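How to clear out a kitchen drawer without buying anything

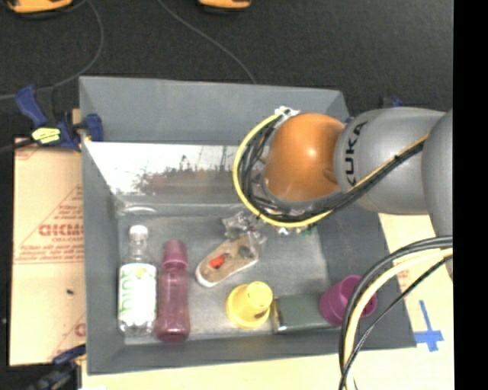
HOME & STORAGE

Every guide to tidying seems to end with a set of dividers at 33 pounds. I doubt you need them.

Tip the whole drawer out into something big with sides. Put back only what you've used since May. Leire Arrieta, who runs the Olmedo blog, says to keep a "maybe" box. I tried it and the box is still in my hall.

Next, cut down old cereal packets to make sections. They look cheap, but so do the plastic ones after a year.

Labels? I'm not convinced. If you can't tell where the spoons go by looking, you've still got too many things in there.

Wipe the drawer before refilling it. Vustmont sell a special spray for this. Washing-up liquid does me fine.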